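Villalba Home Goods Introduces the Mostham Sheet for People Who Eat in Bed and Have Stopped Pretending Otherwise

UDVILLE, February – Villalba Home Goods today announced the Mostham Sheet, a pink see-through plastic cover that goes over a made bed and turns it into somewhere to put the groceries.

The company has sold tablecloths for years and had assumed its customers owned tables. A survey of 391 shoppers at its Udville store suggested the assumption needed work. Of those who answered, 119 said the bed was the largest flat surface in their home, and many of them said they sorted, peeled or ate food on it every week. Several asked that their landlords not be told.

The Mostham Sheet lies flat over a duvet without clips or corners. It wipes down with a damp cloth and folds to the size of a magazine, provided the person folding it is patient. It will wrinkle. Villalba spent most of a winter trying to stop it from wrinkling and has now moved on to other projects.

"We would have liked people to buy a table from us," the company said in a statement. "They have made it clear that there is nowhere to put one."

The sheet is the first item in the Jamora line, a small range for one-room living. Also coming are a set of shallow plates that sit steady on a mattress and a lap tray that the company describes as "fine." Testers were asked to set out fruit and vegetables on the sheet, pick things up, put them down again and report any trouble. Mandarins were the main complaint, as they head for the lowest point of any bed. Apples behaved better. Carrots were generally happiest on a plate.

Villalba does not recommend the sheet for soup, and would prefer not to be asked about fondue.

The Mostham Sheet comes in pink. A second color has been under discussion for 6 months and may be settled by the time the first run sells out. Each sheet costs $9 and will be sold at the Udville store and by mail order from the end of the month. Store hours and order forms are available at the front counter, which is a table.

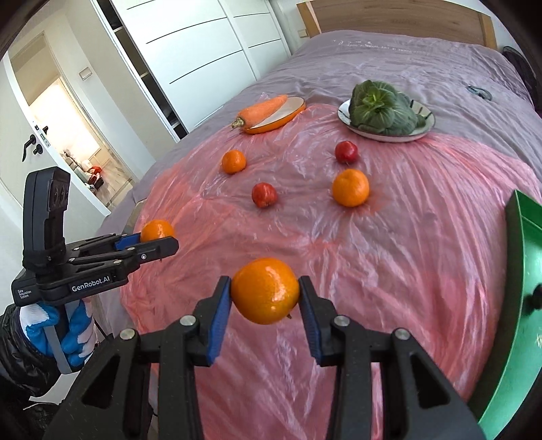 Mandarins, apples, a carrot and bok choy on a pink plastic sheet over a bed.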